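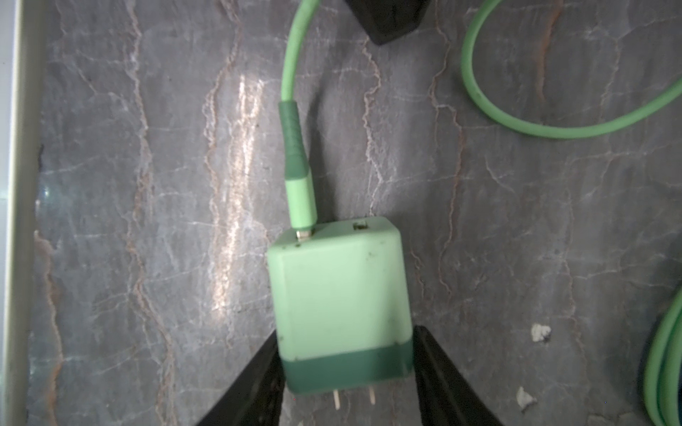 Written by Vakulenko for the Dresbridge bench guide
Filed under: Sedon two-arm cell > Recording > Section 6

6. Recording plug-and-cable demonstrations

By now both arms should be homed, the grippers calibrated, and the cell powered up without any smell. If any of those is untrue, go back to Section 5. It's short, and it misses you.

This section covers the charger and power strip tasks. You steer the arms, the Sedon recorder saves what the cameras saw and what the joints did, and later a model tries to imitate you. It will imitate everything, including the part where you hovered over a socket for nine seconds wondering what you had for lunch.

6.1 Before the first episode

1. Pick a task card from the Bernau list and type its number into the recorder. Type the number on the card, please. The old set had a whole evening of unplugging filed under "fold towel," and the model has been odd about towels ever since.

2. Lay out the objects named on the card. Power strips used as props stay unpowered for the whole session.

CAUTION: A gripper finger will fit between the prongs of an adapter. Never use a strip connected to mains as a target, even for one quick try.

3. Spread the loose cables the way cables spread themselves. Tidy coils make pleasant recordings and feeble models. Keep every cable clear of the arm bases and the mounting rail.

4. Open all camera views in the recorder. In each wrist view you want both fingertips and enough of the table to tell where you're going. If a view is frozen, restart the recorder before you start unscrewing things.

5. Move both arms to the start pose and press Ready.

6.2 Recording an episode

1. Press Record and wait for the tone. Movement before the tone isn't saved, however graceful.

2. Bring one arm down to the object. Close the gripper on the body of the adapter, with the prongs left free. A grip on the cable may work, and then the model will learn to pick everything up by its tail.

3. Lift far enough to clear the surface before moving sideways. Dragging counts as a fault unless the card says "slide."

4. If the card calls for the second arm, bring it in slowly.
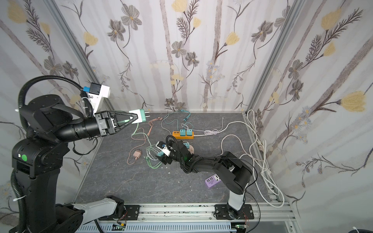
Keep the two wrists apart by at least the width of a hand. The collision stop does work, but it ends the episode, and the lost take will of course be your best one of the afternoon.

5. Finish the task, open the gripper fully, back away, and hold still until the counter stops. Then press Save or Discard.

NOTE: Fumbles you recover from are welcome. If the adapter turns in your grip and you set it down, regrasp it and finish, save the episode and tick "recovered." Fumbles that end with an adapter on the floor go to Discard.

6.3 Between episodes

Change something each time: where the adapter lies, which way the prongs point, how the cable runs. Swap to a different adapter when the card allows it. People swear they are placing things at random and then put them in the same three spots, so the recorder shows a faint outline of your last layout. Stay off the outline.

One set is 22 episodes. After each set, take your hands off the controls and do something else for a while -- tired operators get smooth and lazy at the same time, and it shows in the data. Please don't record more than 6 sets in a day.

6.4 Checking what you saved

1. Open the set in the Sedon viewer and play the first, the last and any one in the middle at double speed.

2. Make sure the wrist and fixed views agree. If the gripper closes in one before it closes in the other, the clocks have drifted. Mark the set "hold" and resync using Section 4.

3. Fix the labels now. You won't fix them Thursday.

For scale, the current Bernau release holds 2,365 episodes, and 149 more were thrown out in review. Most of those had a wrong task number (see 6.1, step 1, which was written in a calm voice).

6.5 If things go wrong

Gripper reports closed, adapter still on the table: you closed above it. Lower the wrist and try again within the same episode.

Cable caught on an arm: stop, press Hold, free it by hand with the drives off. Pulling harder with the other arm is inventive and has cost us one connector so far.

Recorder says "disk full": it means it. Upload finished sets before deleting anything, then go on to Section 7.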